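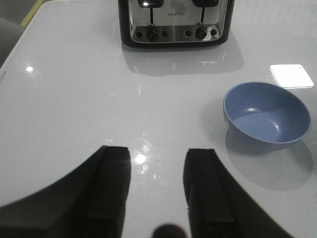 第7讲 带电粒子穿过物质时丢了什么（课堂讲义，2025年8月18日修订）

上一讲收尾有点仓促，铃响的时候黑板上还挂着半个卢瑟福散射截面，先把它接上。那个公式请务必留在手边，今天一整讲都是拿它做文章，只是把主角换一下：上次我们关心的是入射粒子被原子核弹开多大角度，今天关心的是它一路上把多少能量交给了电子。

先说为什么是电子。原子核很重，入射粒子撞它，方向可以改变得很厉害，能量却基本不动，就像乒乓球砸在墙上。电子很轻，随便一碰就能被踢走，带走一点能量。一个原子里又有Z个电子，加起来，能量损失几乎全归电子管，方向偏转几乎全归原子核管。这句话我希望大家能背下来（我很少让人背东西），期末口试时有一半的糊涂账都是把这两件事搅在一起造成的。

一、先用经典力学糊弄一遍

玻尔当年就是这么算的，而且算得相当好。设一个重粒子，电荷ze，速度v，从一个静止的自由电子旁边飞过去，最近距离是b。粒子很重，路线当直线处理。电子还没来得及动，粒子就已经过去了，所以电子只是挨了一下横向的冲量。纵向的力前后对称，抵消掉，这一点请自己画个图确认，我在课上画得很难看。

横向冲量有个偷懒的算法：用高斯定理。绕着粒子路径取一个半径为b的长圆柱，电场的横向分量沿着轴积分，直接就是包住的电荷给出的那个数。用高斯单位制写，

Δp = 2ze²/(bv)

于是电子拿到的能量是

ΔE = (Δp)²/(2m) = 2z²e⁴/(m b² v²)

停一下，看看这个式子里有什么。分母上有电子质量m，所以轻的靶拿得多，前面那句要背的话就从这里来。如果靶换成原子核，电荷变成Z，质量变成M，能量是Z²/M的关系，除以电子的Z/m，得到的比值是Zm/M，非常小。分母上还有v²，粒子越慢，在电子旁边待得越久，推得越狠。分子上有z²，所以α粒子比同速度的质子损失大得多。入射粒子自己的质量呢？没有出现。能量损失率只看速度和电荷，这件事后面做粒子鉴别的时候会变得极其有用，请先存着。

接下来把所有的b加起来。厚度dx里，距离在b到b+db之间的电子数是 n·2πb·db·dx，乘上ΔE再积分，得到

−dE/dx = (4π n z² e⁴)/(m v²) · ln(b_max/b_min)

好，对数出来了，麻烦也出来了。b_min取零的话会发散，b_max取无穷也会发散。我每年讲到这里都有同学露出“这理论不行啊”的表情，别急！发散是在提醒我们，两头的假设都坏了。

近的那头：电子拿到的能量不能无限大，正面碰撞有一个运动学上限。再考虑量子力学，电子没法定位得比它的德布罗意波长还准。两个限制里取大的那个。远的那头：电子是束缚在原子里的，如果粒子经过的时间比电子绕核转的周期还长，电子会慢悠悠地跟着变形，再慢悠悠地恢复，什么能量也没拿走（绝热不变，理论力学里学过的，翻翻笔记）。相对论性粒子的场在横向被压扁，作用时间变成 b/(γv)，所以b_max大约能伸到 γv/ω 的地方，ω是电子的特征频率。

把两头都塞进去，对数里就会冒出一个 mv²γ²/(ħω) 之类的组合。对数不敏感，差个常数因子无所谓，这是对数做的一件大好事。

二、贝特公式，每一项在说什么

正经的量子计算给出的结果长这样（重粒子，单位质量厚度）：

−<dE/dx> = K z² (Z/A) (1/β²) [ (1/2) ln( 2 m c² β² γ² W_max / I² ) − β² − δ(βγ)/2 ]

请不要抄完就走。我们一项一项认。

K 是一堆常数打包，查表。

Z/A，每克物质里有多少电子。除了氢，大多数轻材料差不多都是二分之一，重的材料略低。所以用g/cm²当厚度单位的时候，各种材料的能损曲线挨得很近。第一次做实验的同学老是忘了乘密度，交上来的作业里气体和铅损失得一样多，我看了很开心，但是分数还是要扣的。

1/β²，低速时的主角，就是上面推出来的那个“待得久”。

W_max，一次碰撞里能交给电子的最大能量。重粒子且能量不太极端时，2mc²β²γ²就够用；能量高到 2γm/M 不可忽略时，请用完整公式，别偷懒。

I，平均激发能，远的那头的原子物理全都缩在这一个数里。理论上算很苦，一般靠测量定。它在对数里面，错一点点不要命。

−β²，相对论和自旋带来的小修正，老老实实留着。

δ，密度效应，下面单独说。

再强调一遍这个式子的适用范围：重粒子（比电子重得多就算，μ子也算），速度不能太低（低到跟原子里电子的速度可比时，贝特的近似就散架了，要用别的理论和半经验拟合），也不能高到辐射损失开始抢戏。电子和正电子要用另外的版本，因为入射粒子和靶一样重，而且电子打电子分不清谁是谁。

三、曲线的形状

横轴用βγ，取对数坐标。从左边看起，曲线先陡降，比1/β²稍微缓一些，因为对数项同时在长。接着到谷底，βγ在三到四之间。谷底附近的粒子我们叫“最小电离粒子”，英文缩写MIP，以后作业里一律用这个缩写。过了谷底，曲线慢慢爬升，叫相对论上升。

谷底的值请记住一个：2 MeV每(g/cm²)。这是我认为全课性价比最高的数字，水和一般的轻材料直接拿来用，重材料要打折，铅和铀会明显低一截。

现场算一个。一个能量不高不低的宇宙线μ子竖直穿过36 cm深的水箱，丢多少能量？水的密度是一，36乘以2，得72 MeV。完了，就这么快。GeV级的μ子根本不在乎这点损失，所以它能穿楼板，穿屋顶，穿我们Lundgren楼的地下实验室，让你们在那里随时有信号可看。

相对论上升是怎么来的？两个来源：一是W_max随能量长大，二是横向电场伸得更远，能够着更多远处的电子。第二个来源会被介质自己掐住。场伸得远了，中间的原子会极化，把场屏蔽掉，这就是费米指出的密度效应。介质越密，掐得越早，所以固体里相对论上升很弱，气体里就强得多。做粒子鉴别的人喜欢气体探测器，这是原因之一。

（课间有同学问：为什么叫“密度”效应，跟折射率有关吗？有关。δ可以用介质的介电函数写出来，跟切伦科夫辐射是一家人。第九讲会回来说，到时候提醒我，我很可能会忘。）

四、平均值骗人：朗道分布

前面算的全是平均能损。现在假设你手上有一层薄薄的硅片，或者一小段气体，一个粒子过去，你测到的能量沉积是多少？

多半比贝特公式给的平均值小。

原因在于单次碰撞的能量转移，概率大致按 1/W² 下降，拖着一条很长的尾巴。绝大多数碰撞只给一点点能量，偶尔来一次大的，踢出一个能量很高的电子，我们叫它δ电子（δ射线是老叫法，文献里两种都有）。薄层里碰撞总数有限，大碰撞有没有发生全凭运气。测很多次画直方图，会看到一个不对称的峰，左边陡，右边拖老长，这就是朗道分布。

朗道原来的推导允许无限大的能量转移，数学上连平均值都不存在，大家有空可以体会一下这个恐怖之处：样本量越大，样本平均越不肯安定下来。真实世界里有W_max兜底，平均值是有的，但是被稀有的大事件牵着走。所以实验上谈“一个MIP的信号”，说的一般是最概然值，也就是峰的位置。写报告时请写清楚用的是哪一个，去年有两组人为了这个争了一节课，各自都对。

那么怎么从单条径迹上得到一个靠谱的dE/dx？常用办法叫截断平均。沿着径迹取很多个采样，从小到大排好，把最高的30%扔掉，剩下的求平均。听起来很粗暴，像是在丢数据，可是分辨率确实变好，而且结果接近高斯分布，后面的统计处理都舒服。扔多少没有天经地义的答案，要拿自己的探测器去调。

厚的吸收体又不一样。碰撞多了，中心极限定理慢慢起作用，分布趋向高斯，中间的过渡由瓦维洛夫分布描述。判断薄厚看一个参数κ，定义是 ξ/W_max，ξ就是贝特公式前面那个系数乘以厚度。κ远小于一，朗道；κ很大，高斯；夹在中间，瓦维洛夫。注意“薄”跟几何厚度没有固定关系，同一块板，对慢粒子算厚，对快粒子就算薄了，因为W_max变了。

五、能量变成信号

丢掉的能量去哪儿了？一部分电离，一部分激发，激发的那部分又可能发光（闪烁体就靠这个吃饭），最后都变成热。

气体里产生一对电子和离子平均要花的能量叫W值，比电离能高，因为有相当一部分能量浪费在激发上了。氮气的W值，讲义和作业里统一取36 eV。它对粒子种类和能量都不太敏感，这件事相当幸运，收集到的电荷因此可以跟沉积能量成正比。（这个W跟上面的W_max不是同一个东西，符号撞车，我也没办法，文献就这么用。）

半导体里产生一对电子空穴便宜得多，只要几个eV，密度又比气体高得多，所以薄薄一片硅就能给出像样的信号，不需要内部放大。气体探测器则要靠强电场区做雪崩倍增，电子在靠近丝的地方越滚越多。

再说涨落。如果每一对都独立产生，对数应该服从泊松分布，方差等于平均值。可是总能量是固定的，各次电离之间互相牵制，真实的方差要小一些，乘一个小于一的因子F，叫法诺因子。做高分辨γ谱的时候它很重要。今天这一讲里朗道涨落大得多，法诺的那点好处完全被淹没，知道有这回事就行。

六、停下来的时候：布拉格峰

粒子一路减速，β越小，1/β²越大，损失越快，于是减得更快。结果就是在射程末端有一个很尖的能量沉积峰。质子治疗用的就是它，把峰调到病灶的深度，前面的组织受量较小，后面的几乎不受。

射程的算法写出来很简单：

R = ∫ dE / (−dE/dx)

积分从零到初始能量。低能那头贝特公式不能用，但那一段贡献的长度很小，拿数据表补上即可。有个标度关系很好用：既然dE/dx只看z和速度，那么同样速度的两个粒子，射程之比就是 M/z² 之比。拿质子的射程表，立刻能得到氘核和α的，不用另外查。α的M/z²跟质子差不多是一样的，所以同速度的α和质子射程相近，第一次看到的人一般都不信，请自己验证，这是作业第一题。

由于碰撞是随机的，同能量的粒子射程也有离散，叫歧离。重离子歧离小，电子歧离大得一塌糊涂，电子的“射程”基本只能当一个粗略概念。

七、电子，以及辐射开始抢戏

电子轻，在原子核的场里容易被甩偏，一偏就有加速度，一有加速度就辐射，叫轫致辐射。辐射功率按 1/m² 走得厉害，μ子比电子重两百多倍，同能量下辐射损失小好几万倍。

电离损失随能量只是对数增长，辐射损失却跟能量成正比，两条线必然相交，交点叫临界能量E_c。铅的临界能量大约7 MeV，轻材料高得多。超过E_c的电子，主要靠辐射丢能量，光子又去产生正负电子对，级联起来就是电磁簇射，那是下一讲的内容。

描述辐射损失的自然长度是辐射长度X₀：走一个X₀，电子能量平均剩下 1/e。同一个X₀还会出现在多次库仑散射里，这时候轮到原子核管方向了：

θ₀ ≈ (13.6 MeV)/(βcp) · z · √(x/X₀) · [1 + 小的对数修正]

径迹探测器的设计者整天跟这个式子较劲。探测器材料多，信号大，可是粒子被散射得厉害，动量测不准；材料少，散射小，信号又弱。动量越低越痛苦，因为p在分母上。

八、拿来认粒子

磁场里测曲率，得到动量p（假定z为一）。dE/dx给出βγ。两个一除，质量就有了。画一张横轴是p、纵轴是dE/dx的图，π、K、质子会各自排成一条带子，在低动量区分得很开，往高处走开始交叉，交叉的地方就没法分，只能靠别的手段（飞行时间、切伦科夫）。再往高处去，进入相对论上升区，带子又稍微分开一点，但要求分辨率很好，采样点要多。

实验课上的Maris漂移室就够看到π和质子分家。数据用Sutus读出来，程序里有一个选项叫“path correction”，一定要打开，斜着进来的径迹在每个单元里走的路长，不修正的话带子会糊成一片。高压用Brorkex的电源，升压请慢慢来，看着电流，跳闸了就停下来叫我或者Torbjørn Berge，不要自己反复重启。Torbjørn还写了一份气体增益标定的说明，放在实验室门口的夹子里，比我讲得清楚。

顺便说一句气体增益跟大气压有关，气压一变，同样的MIP峰位置就跑了。我有一年11月带学生测了一个通宵，峰一路往上漂，大家先怀疑电子学，又怀疑高压，把线全拔了重插一遍，最后翻气象记录才发现那晚气压一直在掉。所以实验记录本上请写气压，每次换班都写。

九、作业

第一题，由贝特公式证明上面的射程标度关系，并写明在哪一步用到了“W_max不依赖入射粒子质量”这个近似。

第二题，一个MIP穿过1 cm厚的塑料闪烁体（密度取1 g/cm³），估计沉积的能量。再把同样的粒子换成z等于2、βγ不变，答案怎么变？不准重新积分，一行写完。

第三题，用经典的冲量近似重新推导ΔE，但不用高斯定理，老老实实对时间积分，相对论性的场也要写对。结果里γ应该消掉，说明它是从哪里消掉的。

第四题（编程，语言随意），按 1/W² 抽样单次能量转移，自己设上下限，模拟薄层里的总能损分布。改变平均碰撞次数，看形状从朗道样子变到高斯样子。再对一条有很多采样点的假径迹做截断平均，画出分辨率随扔掉比例的变化，找出你的最佳比例，跟课上说的那个比较。差得远也没关系，把理由写出来。

第五题，选做。氮气在常温常压下，估计一个MIP每厘米产生多少对电子离子。密度自己查，W值用讲义里的。算完想一想，这么点电荷不放大的话，前置放大器看不看得见。

参考阅读：粒子数据组综述里关于粒子穿过物质的那一章，前半部分必读，图要看仔细，特别是μ子在铜里的那张，从极低能一直画到辐射区，今天讲的几个区域全在上面。杰克逊的电动力学里有完整的推导，喜欢硬算的同学请便，注意不同版本的单位制不一样。

下一讲从光子讲起：光电、康普顿、对产生。请提前把克莱因–仁科公式看一眼，看不懂没关系，看过就行。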